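Filed under: Robots & Research / Member Updates

Search the newsletter
Type a word and hit enter

What I've been up to: two hands, one plate, and a lot of waiting around

A few of you wrote in after the April issue to ask whether the Hesteo project was still alive. It is! It's just that most of the spring went into one question, and the question sounds silly when I say it out loud at dinner: does it help a robot to learn from two hands if the two hands started a little bit apart in time?

Quick catch-up for anyone new. We teach two-armed robots household chores by having people do the chore themselves while holding a pair of grippers, one per hand. Each gripper has a wide camera in it and records where it goes. Then a policy (we call ours Bemov, don't ask, the name stuck before I got here) learns to go from what the cameras saw to how the grippers moved. No robot needed while you collect, so you can do it in any old room with a couch in it, and people can take breaks between turns.

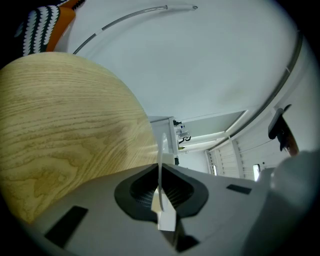 So, the timing thing. Each gripper keeps its own clock, and the clocks drift. For one-handed chores it doesn't matter much. For two-handed ones it matters a ton, because the left hand is often holding something still while the right hand does the tricky part, and if the recordings are even a little out of step, the robot learns to let go too early. We'd been fixing this by hand, sliding one recording against the other until they looked right. I did that for 694 recordings and I would like those evenings back.

What we tried instead is letting the two views line themselves up. Each gripper has square markers on the outside, so whenever one gripper comes into view of the other one's camera, you get a free check on the timing: the motion you see has to match the motion the other gripper says it made. A head camera helps too, when it catches both hands at once. We take all those little checks, fit a smooth drift for the whole recording, and correct it in one pass. Foulkes (our test bench, the one with the two tired arms) then gets trained on the corrected set and on the uncorrected set, and we compare.
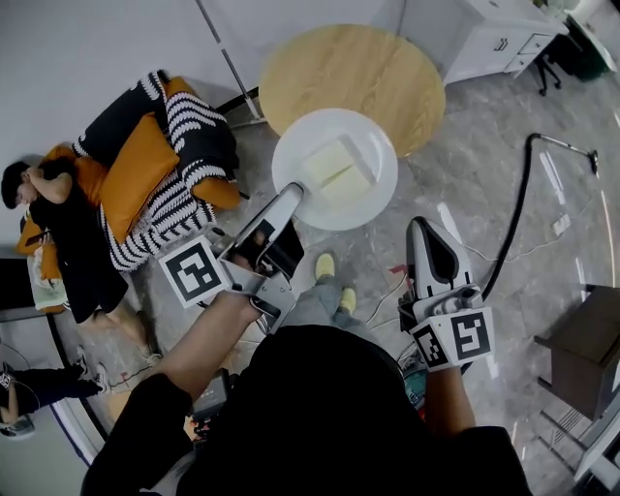 The result is good but lumpy, which is how I like them. On the plate chores, where the job is to get hold of a plate on a small table with both grippers and move it without tipping what's on it, the policy trained on raw recordings managed 8 clean tries out of 30. With the corrected recordings it got to 23. I ran that second batch over again because I didn't believe it, and got 22, so I've calmed down.

Where it didn't help: anything where the hands stay far apart. If the grippers never see each other, and the person wearing the head camera is looking off to one side, there's nothing to check against and you're back to whatever the clocks say. I had sort of hoped the head camera would rescue those. It did for a few. Mostly people look at the hand that's busy and forget the other one, and I do exactly the same thing when it's my turn.

The other surprise was how much the warm-up matters. If the person brings the two grippers near each other at the start and again at the end, the fit gets much steadier, even when the middle of the recording is hopeless. It costs a few seconds. We've now put it in the instructions, right after the bit about charging.
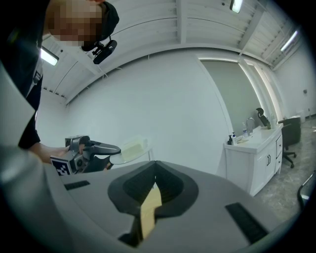 Next up is soft stuff. Umilo, our sister project, has a pile of food-handling recordings that were set aside a while ago for bad timing, and they've said I can have a go at them. Some 41 hours, I'm told. If even half comes back usable I'll be very happy, and I'll write it up for the fall issue with proper plots. I also owe you the drift numbers by temperature, which I keep promising and keep not finishing (the spreadsheet is a mess and it's my own mess).

If you collect with handheld grippers and want to try the correction script on your own recordings, reply to this email and I'll send it over. It's slow and it prints far too much, but it runs.

Comments (4)

gripfan_tuc
Did you compare against just flashing a light at the start? We do that and it seems okay for short clips.

deltaplum
The part about people only looking at the busy hand is so true. We saw the same thing with folding towels.

Author
@gripfan_tuc Yes, and for short clips it's fine! It falls apart on longer ones since a single flash can't tell you about drift. I'll add it to the fall write-up.

moss_and_motors
Please send the script. I also have evenings I would like back.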